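Dec 27, 2024
Notebook, Flerndale workshop

Started with the floor today. The green part is glossy, so every mark shows and I must go over it twice - slow work, but I like it.

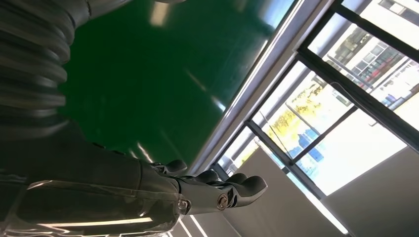
After this I sorted the packing things for Troltedov. Bags with print go in one pile, plain ones in the other. We still need 12 for the next order.
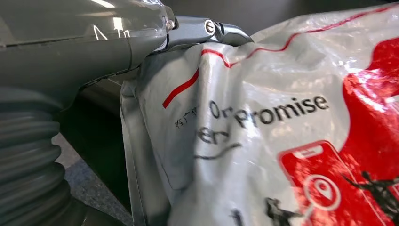 Fallahi

The white plastic ones crease very easily. Please fold them only once. I will ask Trendard for a thicker kind, same as we had in May.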